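Search this site Enter keywords Go

Print this page | E-mail this entry

14 November 2020
Posted by the diary's author

Still buzzing from the council count in Berhe! I got to the hall way too early, found a seat by the radiator and stayed until the last ward came in. The bus lane motion passed by 18 votes (after all that shouting in July!) and the opposition gets 4 seats on the new budget panel, which is more than I dared hope for.

2,687 people voted in our ward alone. For a local ballot, in this weather! The line went past the bakery and I chatted with strangers the whole way, mostly about the Pletusero road and whether the new majority will fix it or just hold another hearing. I think they will fix it. My neighbor bet me a pie they won't.

The speeches ran long, but I loved the one on opening up the party accounts. Plain talk, real numbers, no dodging. I wrote down half of it on the back of my bus ticket and now can't read my own writing.

Must call the clerk's office about the public gallery list for the next session. Phone is nearly dead again, so off to plug it in.

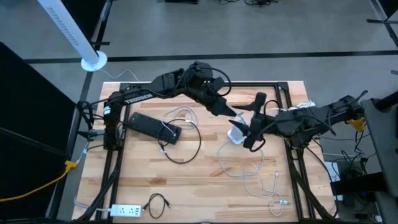
Small white charger block on the tabletop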